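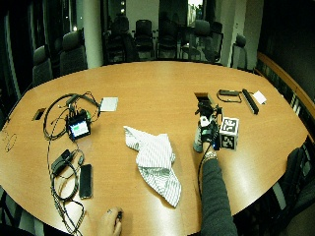
Cables and a small display on the meeting room table

How do I get cable marks and a sticky patch off a varnished wood table?

Asked by Ermelinda Mota

We have a big oval wooden table in the meeting room at work. It gets used for everything, so there are usually black cords lying on it for weeks at a time. When I moved some of them in November I found dull lines in the finish, and one patch near the end that feels tacky. I tried warm water and a drop of dish soap. The lines got a little lighter but the tacky patch is the same. I don't know what the finish is. I would like to fix this without sanding the whole top. Budget is $40.
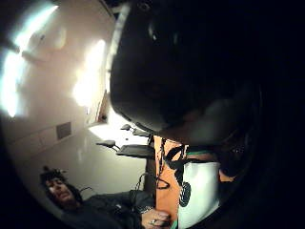
Orange and white garment with a thin black cord

2 answers

Burgi Nägeli

The tacky patch is probably plasticizer. Soft cord jackets and rubber feet can leach it into varnish or lacquer if they sit in one spot long enough. Soap won't do much.

Try mineral spirits on a soft cloth, somewhere hidden first, like the underside of the rim. Wait 30 minutes and check that the finish hasn't gone cloudy or soft. If it's fine, wipe the patch lightly, turn the cloth often and stop when it no longer drags. Open a window. Don't use acetone or nail polish remover, they will take lacquer right off.

For the dull lines, rub with a little paste wax and buff.

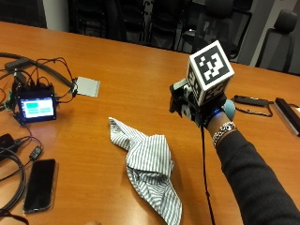 If the patch is still tacky after that, the finish itself has softened and wiping won't bring it back. You would have to strip that area and recoat it, and on an old top the new section will show. I did one end of a dining table that way and ended up doing the other end too.

After that, put felt or a cotton runner under anything that stays put. Skip vinyl mats, same problem.

Bogdan Sowa

Mayonnaise worked on my mom's table. Leave it overnight. Hers was water rings though.

Comment from Ermelinda Mota: Mineral spirits took care of most of it, thanks. Waxing next.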